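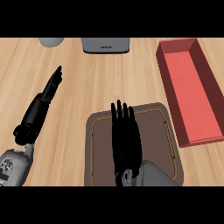
The Skodance Open Day was a public demonstration of simulated two-armed robots held at the Kettunen workshop building on 2020-11-09. It was organized by Skodance, a robotics training group, together with the software firm Vusteo, which supplied the simulator. The event is mainly remembered for its tabletop sessions, in which visitors steered a pair of robot arms with human-like hands through simple kitchen jobs on a screen.

Background

Skodance was set up to teach operators how to control robots from a distance. Its early courses used real arms, and course places were limited by the number of machines. In July the group moved its beginner course into simulation, using a kitchen model that Vusteo had built for its own testing. Tuulikki Rautiainen, who ran the beginner course, proposed opening the same setup to the public for one day.

The Kettunen building was chosen for its ground-floor hall, which had enough power outlets for the control stations and a separate room for talks. Entry was free, but sessions at the stations had to be booked in advance. All 467 session places were taken before the doors opened. Visitors without a booking could watch on the wall screens.

The simulated table

Every session took place at the same virtual table, a light wooden surface with household objects on it. A brown cutting board with a groove inside its rim lay near the robot, with a long red open-topped tray to its right and a grey box-like object at the far side. The two arms had light grey housings and black hands. Operators saw the table from above the arms, between black bands at the top and bottom of the display.

The software was named Donia. It recorded hand and arm positions throughout each session, and a session could be restarted at any time with the objects returned to their first positions. Kai Janssen of Vusteo wrote the restart function for the beginner course. At the open day it was placed on a foot pedal so that visitors did not have to put down the hand controllers.

Program

There were 8 control stations in the hall. Each visitor was given a short safety talk, a pair of hand controllers and one staff member to help. The session began with free movement. Visitors were asked to point with one finger of the left hand and to hold the right hand flat above the cutting board, palm down. Those who managed this went on to the main task, moving a small block from the board to the tray.

A second activity, open to anyone, took place in the side room. Gergely Antal gave a talk on hand control and replayed sessions from the beginner course at reduced speed. He spent much of the talk on the thumb, which beginners tended to leave out of their grip. Olga Zabala followed with a talk on judging depth from a single view. Her advice was to watch the shadow under an object and to lower the hand in small steps.

Between the talks, Bernadette Ní Mhurchú ran a question period. Most of the questions recorded in the organizers' notes were about jobs and training. Others dealt with the difference between a simulated object and a real one, especially weight, which the hand controllers could not pass on to the operator.

Results

The stations logged 3,691 attempts at the block task over the day. Skodance published the longest series by a single visitor, which ran to 100 attempts over several bookings. The group did not publish a success rate, stating that the stations had been set to different difficulty levels during the afternoon and that the totals could not be compared.

Two changes were made to the beginner course afterward. The free movement period was lengthened, and the pointing exercise became the first item for all new operators. The foot pedal was also kept. The open day recordings were stored with the course material, apart from those of visitors who had asked for theirs to be deleted.

See also

Remote operation
Robot hand
Operator training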